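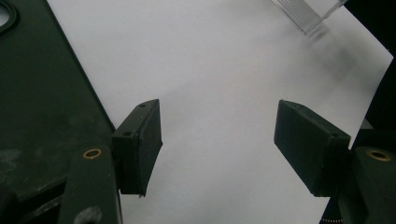
*White paper, two black finger pads, bare gap between them.*

**Swapping wine for kombucha on weeknights -- anyone stuck with it?**

**zillwood_jen:** I started in January and I'm still going, mostly. The Jultovari ginger one with ice gets me through cooking dinner, which was always my danger hour. Weekends I still have a beer. Does that count?

**teuber77:** Counts for me! But check the label, some of those are loaded with sugar. I went to plain seltzer and lime and my grocery bill dropped by $30 a month.

**Pongsak Noiphan:** I don't agree on the seltzer. If I wanted bubbles and nothing else I'd just drink water. I brew my own with black tea and it's way less sweet than the store stuff -- you just let it go a few days longer.

**teuber77:** Homebrew has a bit of alcohol in it though, doesn't it? Kind of defeats the purpose.

**Pongsak Noiphan:** A bit, yeah. I'm cutting down, I never said I quit.

**zillwood_jen:** Same here. My sister quit completely and she's great, but she does ask what's in my glass every single time (love you, Dee).

**mo_1366:** Unpopular opinion, but I tried all of it and went back to one glass of red with dinner. Slept the same either way.

**teuber77:** I sleep so much better without it. Pongsak, how long do you leave yours, and do you keep it in the fridge after?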